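Les bracelets dorment à plat

Elle tient depuis 14 ans un dépôt-vente de bijoux fantaisie, chez Zorkley, et prétend n'en porter aucun. « Le soir, je ne veux plus rien entendre tinter. » Dans l'arrière-boutique, elle trie, dépareille, remet ensemble. L'essentiel de son métier, dit-elle, consiste à défaire des nœuds faits par d'autres.

Le tri commence vers 9 heures, avant les clientes et après le deuxième café. Les perles d'un côté, le métal de l'autre, en théorie. « En théorie, je range aussi mes factures. » Les présentoirs en velours commandés chez Storari, 40 euros pièce, sont restés à la cave. Elle leur préfère les plateaux bas, qu'on attrape d'une main.

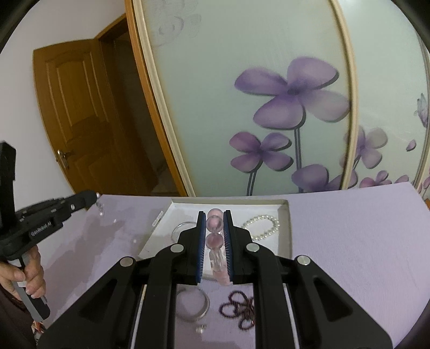
Perles roses, perles crème et bracelets rigides, pendant le tri.

Le rose, elle l'a longtemps méprisé. « Je trouvais ça bon pour les goûters d'anniversaire. Et puis j'en ai vendu 50 en juillet, alors j'ai révisé mes principes. » Les perles crème partent plus lentement, à des acheteuses qui les essaient, les reposent, vont déjeuner et reviennent. Quant aux joncs, tout le monde les croit trop petits. « Il faut serrer le pouce dans la paume. Je le montre dix fois par jour, on dirait que j'enseigne la prestidigitation. »

Au salon de Fesance, un confrère lui a proposé 800 euros pour le stock entier. Elle a demandé à réfléchir, le temps de finir son sandwich, puis elle a dit non. Il lui restait un fermoir à changer, et la cliente passait à 17 heures.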